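Search this site
Search

June
Posted by Efthymia Kokkinos

I gave up the car in autumn and have been getting to work by bus and train since. The 661 stops at the end of my street, and from there it's 13 stops to the station. Door to door takes longer than driving did, but I read on the way and I don't pay for parking.

Clothes have been the bigger change. In the car I wore whatever I liked. Now I stand in the wind at 7 am, then sit in a carriage with the heating up full – so everything has to go on and come off without much fuss.

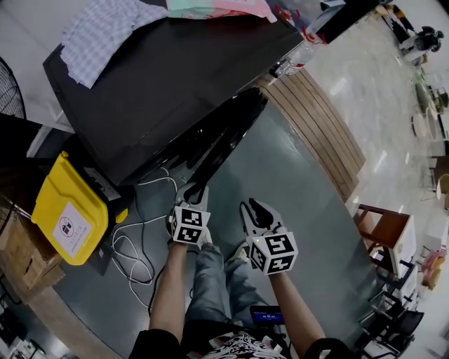

My work wardrobe is down to very little. Most of it is plain tops and two pairs of jeans, one dark, one light blue like the pair here, and they get washed on Friday night whether they need it or not. I wear sneakers for the walk and have stopped carrying a second pair of shoes. My one big purchase was a rain jacket, $89 on sale, and it has kept me dry so far.

Yaryna at work asked if I miss the car. On Sundays, a bit, when the buses drop back to one an hour. I still haven't sorted out how to get a bag of potting mix home from the nursery.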